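Trurnuvar puts its brick-sorting cell on a fixed service routine

Local news | Business and technology

KORVILLE – The two-arm brick-sorting cell at the Trurnuvar workshop in Korville is back on full days after a service that began in February, and the workshop has published the maintenance routine it now follows. The routine covers cleaning, cable checks, gripper wear and the way the bins are set out before each run.

The cell handles plastic toy bricks and sorts them by color. It runs for long stretches with little attention, and most of the faults it had over the winter were small ones that added up. A cable tie worked loose, a finger piece wore smooth, or a bin crept out of position during the day. Each stop was short. Taken together they cost the workshop more time than any single breakdown.

Trurnuvar bought the cell as a set of parts and put it together on site. Qaisi, an automation contractor that looks after several small cells in the area, did the first wiring and wrote the start-up checks. The workshop's own staff now do the day-to-day work, with Qaisi coming in when something has to be taken apart.

The new routine begins before the power goes on. The operator wipes down the tabletop with a dry cloth and picks up any bricks left from the last run. Loose bricks go back in their bins by hand. Earlier, operators often left them for the arms to pick up, but a brick lying close to the base rail could end up in a spot neither arm reached well, and the program would retry until someone stepped in.

After the table comes the rail. Both arms are fixed to it, and everything else in the cell is measured from it. The mounting bolts are marked with a line of paint that runs from the bolt head onto the metal, so a bolt that has turned shows up as a broken line. The operator looks over the lines and reports any that no longer meet. Tightening is left to whoever is on service duty, who uses a torque wrench and then repeats the position check for that arm.

The vented grille is vacuumed from the outside. Compressed air is no longer allowed in the cell. The service in February found a good deal of fine plastic dust behind the grille, and Qaisi's report said that blowing the table clean had probably driven it there.

Cables get the longest section in the document. The arms move all day through the same few paths, and a cable that is a little too tight at one joint will pull at its connector thousands of times. One that is too slack can catch on the other arm. The workshop asks for a soft loop at each joint, wide enough that the cable never goes straight at full reach.

To check this, the operator moves each arm by hand through its range with the motors off – slowly, one joint at a time – and watches the loops. If a loop flattens out or rubs, the tie nearest the joint is cut and the cable is reset. Ties are pulled snug and no tighter. Two of the connectors replaced in the winter had been damaged by ties that bit into the cable jacket.
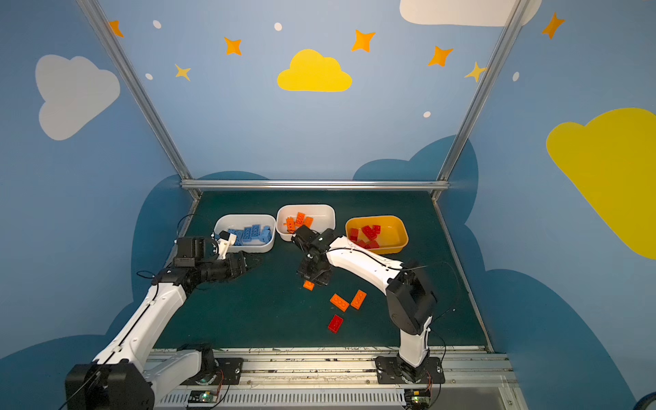
The grippers are checked next. The finger pieces touch every brick the cell moves, and they wear on the inside face first. A worn finger will still hold a brick on a straight lift, but the brick tends to turn when the arm swings toward a bin. The workshop now keeps a log of every finger change. Under the routine, fingers are looked at after every 600 picks and swapped when the grip pattern can no longer be felt with a fingertip.

Spare fingers come from Gritex, which molds them to a drawing supplied by the workshop. The first batch was slightly too thick at the base and had to be sanded to fit. The drawing has been corrected, and the old batch has been set aside for bench tests so that it does not get mixed in with the good parts.

Changing a finger takes a short time but has to be done in order. The arm is sent to its service position, the power to that arm is switched off, and the old finger is unscrewed. The screw goes into a magnetic dish. The new finger is fitted, the screw is tightened by hand, and the gripper is closed on a test brick three times. If the brick sits square each time, the arm can go back to work. If it leans, the finger comes off again and the seat is cleaned.

The routine also sets out how the bins should stand. Each color has its own bin, and the bins stay in the same order from run to run. Last year the positions were judged by eye, and different shifts had different habits. The workshop now uses a flat template that lies on the tabletop while the bins are placed and is lifted out before the cell is started.

Fill level matters too. A bin that is heaped high leaves bricks standing where the gripper comes down, and the arm may strike one on its way in. The rule is to keep bricks below the rim and to level the pile by hand when it builds up in the center. Operators are asked not to shake the bins while they are in the cell, as this shifts them off their marks.

With the bins in place, the operator runs the position check. Each arm goes in turn to 6 stored points above the tabletop and pauses. The operator compares the tip of the gripper with a gauge at every point. The limit is 2 millimeters. Anything over that means the arm is homed again and the check is repeated, and a second failure goes to Qaisi.

The last step before a run is a slow pass with both arms moving. The speed is held low and the operator keeps a hand by the stop button. This is the step at which most of the earlier trouble between the arms would have been caught, according to the service report. After one software update in the winter, the arms were allowed closer to each other than before, and their cables touched on two occasions. The spacing has been put back to the older value.

The small circuit boards at the front of the cell have a short entry of their own. The operator checks that the indicator light on each one is on and that no wire is pulled tight. A dark indicator means the cell is not started. The boards are never unplugged with the power on, and wires that have come out are not to be pushed back in without looking at the wiring sheet, a copy of which hangs on the workshop door.

The full start-up now has 13 steps and fits on one page. An earlier version ran over several sheets and was often skipped when the workshop was busy. Staff asked for something that could be read standing up, and the longer notes on homing, wiring and spare parts were moved to a binder.

Work at the end of the day is lighter. The arms are parked, the power is switched off and the table is cleared. Any stop during the day is written in the log with the time, the arm involved and what was done. The workshop reads through the log with Qaisi at each service visit, and changes to the routine are made then, in pen, on the master copy.

One item is still open. The homing switch on one arm gives an uneven reading when the workshop is cold in the morning, and the operator sometimes has to home that arm twice. A replacement switch is on order. Until it is fitted, the cell is not started before 8 a.m., when the heating has had time to work.

Trurnuvar said the start-up page is available on request to other workshops in Korville that run similar cells. Requests can be left at the front desk.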